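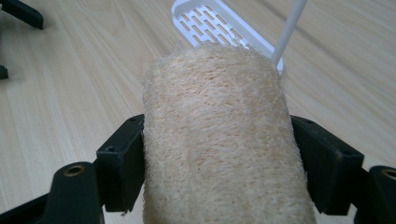
A natural loofah sponge, with a white slotted tray behind it.

Loofah (also luffa or loofa) is the name given both to a group of climbing plants in the gourd family and to the fibrous sponge left over when the mature fruit is dried and cleaned. The sponge is sold mainly for scrubbing skin, less often for washing dishes and wiping down surfaces. It is widely believed to come from the sea. It does not, and the mistake probably owes something to shops that stock it next to true sea sponges under the word "natural."

Source and preparation

Two species supply nearly all loofah sponges: Luffa aegyptiaca, the smooth loofah, and Luffa acutangula, the ridged or angled loofah. Young fruits of both are eaten as vegetables in much of Asia. As the fruit ages, the flesh turns stringy and a network of tough strands forms through it. Growers leave the fruit on the vine until the skin is dry or close to it, then peel it, shake out the seeds and rinse away what remains of the pulp.

The cleaned sponge is cream to tan. Very pale ones have often been bleached, though color alone is a poor guide, and a label reading "unbleached" is only as good as the seller behind it. Some are flattened for shipping and swell back when soaked. Sponges may be sold whole, sliced into discs, or cut open and sewn to a cloth backing.

Claims made for loofahs

A loofah rubs off loose, dead skin cells. This much is plain from its texture. Sellers go a good deal further. The bath brand Prurine has described its loofah as "detoxifying," without naming any toxin, and the mail-order firm Hou says that its sponges "wake up the circulation." Rubbing the skin with almost anything rough will redden it for a while, and a hand towel does the same. Claims that loofahs remove cellulite have no good evidence behind them.

The idea that a plant sponge is cleaner than a plastic one should also be treated with care. Loofah fiber holds water and traps skin cells, and bacteria can grow in it between uses. Plastic mesh puffs, confusingly also called loofahs in American stores, have much the same problem. The real advantage of the plant version is that it can be composted — provided that it has no synthetic backing, cord or trim.

Care

Common advice is to rinse the sponge well, shake out the water and dry it somewhere with moving air, outside the shower if possible. A slotted dish or drainer is often recommended. It helps only if air can pass underneath, and a loofah pressed flat against any solid surface will dry slowly on that side.

How long one lasts is disputed. Three to four weeks is the figure most often repeated. A care leaflet from the retailer Grumus gives 28 days, a number that looks more like a sales cycle than a finding. Smell, slime and dark spots are better reasons to throw a loofah out, and a sponge that is used rarely and dries fully may outlast the usual advice.

Tabletops and furniture
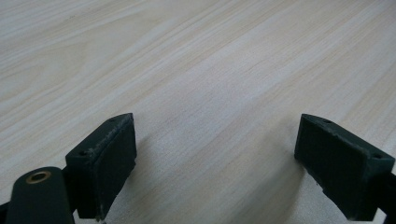

A tabletop with a fine, straight grain.

According to Idun Lindqvist, a dry loofah should never be used on a finished table, and even a wet one is a gamble on a surface whose makeup the owner does not know. Jacobus Engelbrecht disagrees in part, holding that a soaked loofah used lightly along the grain is no worse than a dishcloth. Neither has offered a side-by-side trial.

Household guides tend to call loofah "non-scratch," a term with no fixed meaning. The fiber softens a great deal in water, but grit caught in the mesh does not, and a glossy finish may show marks that a dull one hides. Veneers and printed wood-effect surfaces add a further difficulty: the visible layer can be thin, and a worn patch in a printed pattern cannot be sanded out. A soft cloth does the same job with less risk.

Growing at home

Loofahs need a long, warm season, commonly given as 150 to 200 frost-free days. In cooler areas seeds are started indoors, often in April, and the vines are set out once the soil has warmed. Seed packets from Soton promise "a year of sponges from one plant," but yields vary widely, and many northern gardeners get fruit that never matures enough to form usable fiber.

See also: Sea sponge; Pumice; Exfoliation; Dishcloth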